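Workshop Tips: When the Arm Drops the Block

Small robot arms have crept into home workshops the way bread machines once crept into kitchens, and they are failing in much the same spirit: at seven in the evening, with the instructions lost. The tips below come out of one bad December at the Cloltbridge shared workshop, where two arms face each other over a wooden table and stack blocks for a living. The living is poor.

The trouble began with a dropped block. Then a thrown one, if you are feeling generous about the distance. Then one arm closed on the other arm's finger and held on, like relatives meeting at an airport, until somebody found the stop button under a sweatshirt.

First tip, then. Keep the stop button on bare table, on the side where you stand, and hang your sweatshirt on a hook. Press it once before every session to see that everything goes limp or locks, whichever yours does. Know which. An arm that goes limp comes down on whatever is beneath it, and a hand is a common choice.

Check the fingers before you blame the program. We spent two evenings rewriting the pick-up routine, and the fault was a film of hand cream on the pads. Wipe them with a barely damp cloth, dry them, and try again. If the block still slides, look at the tips for wear. Rubber that has gone shiny is finished, whatever the catalog says about 1,000 grips.

Slow it down. Ours was running at 40 percent of full speed, which sounds modest until a block leaves at that speed and you are what it meets. We now test everything at 20 and go up only after a full stack has been built without an incident. "Without an incident" includes incidents you were the only one to see.
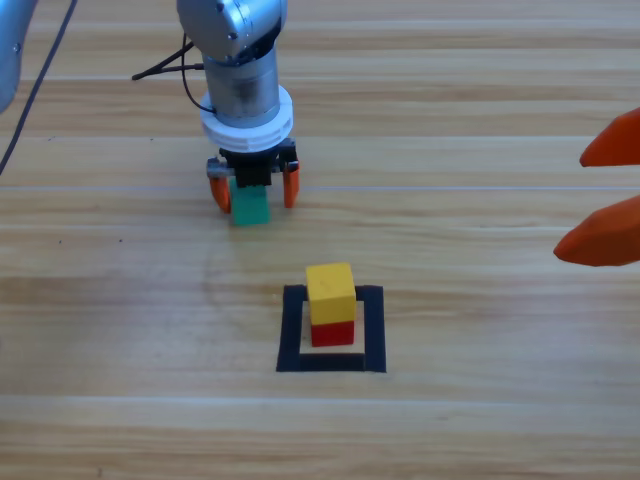
By Nuria Goicoechea
Workshop Tips, Tools and Benches

Mark the landing spot with tape. Black on pale wood is easy to see, for you and for anything with a lens. A taped square has a second use: when the stack goes up in one corner of it, you can tell at a glance how far off center things are, and whether it is worse than yesterday. Drift is how most of our drops announced themselves, and we ignored it beautifully. Press the tape down hard at the corners. A lifted edge will catch the bottom of a block and tip it, and you'll spend an hour looking for a software reason.

Look after the cables. The fault that cost us the most time was a loose plug at the wrist of one arm, which let go of the signal only when the arm reached across its own body. The gripper opened, the block fell, and by the time the arm was back at rest the plug was making contact again and looking innocent. Leave enough slack for the longest reach, then move the arm through that reach by hand with the power off and watch the cable the whole way. Slack that hangs low enough to sweep the table is too much. It took down a good stack, and a mug.

Two arms need a rule about who goes first. Ours is called the Khattak rule, after the project it was scribbled on: one arm moves over the square, the other waits outside with nothing in its fingers. It is slower. It has also ended the finger-holding.

When a block is dropped, leave it. Every instinct says to reach in and be helpful. Stop the arm, then reach in. The arm doesn't know it has lost the block and will carry on to deliver nothing, with great care, through your knuckles.

Write the fault down before fixing it. Ours go in a school notebook with the speed, the time and what the arm was holding. The column headed "Cause" says "unknown" for most of the first page and "cable" in angrier handwriting after that.

Readers ask about glue on the finger pads for extra grip. A man from Iston wrote in to recommend it. He wrote again a little later to ask how to get a block off.

Next month: squeaky drawer runners, and what not to put on them.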